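Hamen results viewer: lymph node measurements missing from printed report
Status: resolved 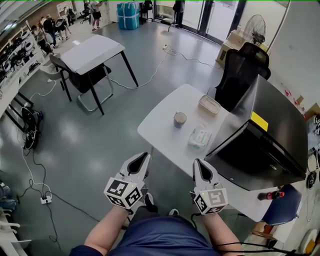
Reported by Remzi Işık, haematology clinic, in December. Node sizes typed into the follow-up form show on screen but drop out of the printed letter. Neck and armpit entries both affected, blood counts fine.

09:40 Kadir Tatlı: Got it to happen first go, brilliant notes, thank you! Any letter with the comments box over 200 characters loses the size column.

11:15 Kadir: Checked 1,726 letters from the old template. 1,610 are complete, the rest have the gap. The sizes are all still safe in the patient record, so it's only the print layout.

13:05 Remzi: Lovely news. Can we reprint?

13:20 Kadir: Yes! Pick template 52, then Rebuild, then Print. Please don't use Quick Print yet, it still pulls the old layout.

15:50 Remzi: Tried it on a long one with six nodes listed and every size came through. So pleased! Reprinting the others now.

16:10 Kadir: Wonderful. Quick Print fix goes in tonight. Closing.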